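The long clear piece, and other small repairs

19 Aug 2026

I have been in this flat for 24 months now and I still keep one bag of parts that I do not know what to do with. Everybody who moves house has such a bag, I think. Mine came from the hallway cupboard of the old place and it contains screws, wall plugs, two hinges, a key for nothing, and pieces of plastic which I was always too afraid to throw away.

Last week I decided to finish with it. I cleared the white table, made tea, and took everything out.

What was in the bag

The screws were easy. I have a tin for them, and the tin was only half full. The short ones went in first, then the ones for the Fotholm shelf, which are thicker and have a flat head. I know them well because I dropped one behind the radiator in May and had to buy a new packet.

The hinges I gave to Wanpen Inthanon from the second floor, who is restoring a small cabinet and was happy to have them. She gave me a jar of chilli paste for them, so I consider this a very good exchange.

Then there was the instruction paper from Verhoeven, folded so many times that the drawings had almost gone at the folds. It is for a lamp I no longer own. On the back I had written 3893, and I looked at this number for a long time. It is not my bank code and it is not a door. I copied it in my notebook anyway and put the paper in the recycling.

The plastic parts

With plastic parts I am slow. A screw is a screw, but a plastic part belongs to one thing only, and if you throw it away you will find the thing the next morning. My friend Định Lưu says that I should write down every part and where it went. He does this with his bicycle parts and he never searches for anything. I tried to follow his method, and for the clear pieces I must say it helps, as they are quite hard to see once they are in a drawer.

The longest one is a hollow channel with thin straight edges. It has a small white square insert near one end, with a round mark in the middle, and at the other end there is a cream-white bracket. I have tried it along the kitchen shelf and along the window, and it does not want to stay at either of them. It also needs a wash – the plastic is smudged and cloudy when you look through it.

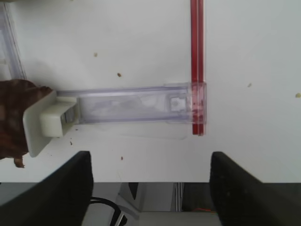 Where everything went

The channel is now on top of the wardrobe, lying flat, so that it cannot bend. I wrote "long clear, one bracket" in the notebook. If I find a use before winter, it stays.

The small things are in a Plumel box with a lid, 4 compartments, and I have left one compartment free on purpose. The wall plugs are sorted by thickness. I did not sort them by colour, although I wanted to.

The key is still on the table. I tried it in the cellar door, the letter box and the old suitcase. Tomorrow I will try the bicycle lock, and after that I will ask Wanpen if it fits her cabinet.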